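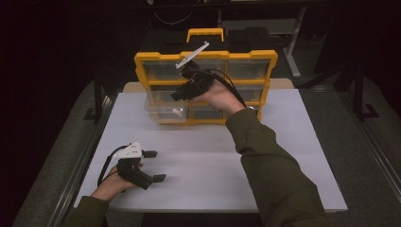
*Right gripper up by the drawers, left one hanging back over the board.*

Sunday, July 26, 2020

I got to spend the weekend teaching by hand at Erness, and I'm hooked! You hold a gripper in each fist and do the job yourself, and the recording becomes the lesson. Our job is small stuff and a drawer organizer. Phong Cù wants 500 demos by December and we have 40 so far, 7 of them mine.

My first two were way too fast — I move like a person who has fingers. Slowing down near the drawers helped a lot, and so did keeping my idle hand still.

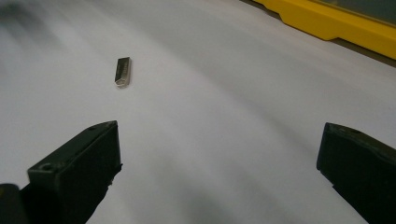

*Gripper view: flash drive ahead, jaws open.*

I love the flash drive runs best. It's so flat that you have to come in low, and I still rush the close. More next weekend, with Phong's new drawer order.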